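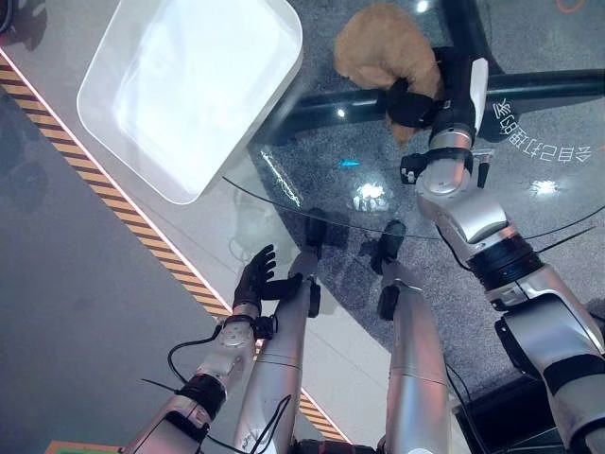
Staniforth Glass Cleaner, the concentrate - my review after 18 weeks

I own too much glass. Shower door, big hall mirror, a coffee table that shows every thumbprint my kids have ever made, plus the windows. So when the Staniforth concentrate went on sale in January I bought the little bottle and the empty sprayer that goes with it, mostly out of spite toward the blue stuff I'd been buying forever.

You put one capful in the sprayer and fill it up with water. One bottle makes 11 sprayers, or so the label says, and I'm on my fourth with plenty left, so I believe it. My first batch I made way too strong (I figured more soap, more clean, right?) and got streaks you could see from the driveway. Don't do that. One capful!

Mixed properly it's lovely on mirrors. Two sprays, wipe with a flat cloth, flip the cloth, wipe again, done. The hall mirror takes me a minute now and I don't end up chasing that one greasy smear from corner to corner. On the coffee table it handles fingerprints and juice rings fine, but dried jelly needs a soak first. Windows were good inside and so-so outside, where we get a lot of pollen and I still like a bucket and squeegee better.

The shower door is where it let me down. We have hard water and it did pretty much nothing to the white spots at the bottom. My neighbor Freya Bunting swears by plain vinegar for those, and she's right, so now I do vinegar first and the Staniforth after for shine.

The smell is faint, sort of like cucumber, and gone by the time you've put the cloth away. My husband says it smells like a salad. He still uses it.

My one real gripe is the sprayer. The trigger started sticking in week 13 and it dribbles down my wrist if I tip it at all. I've moved the mix into an old bottle from under the sink and kept their cap for measuring. If you already have a decent sprayer, skip theirs and get the concentrate by itself.

Four stars from me, and I've already bought a second bottle for my mom.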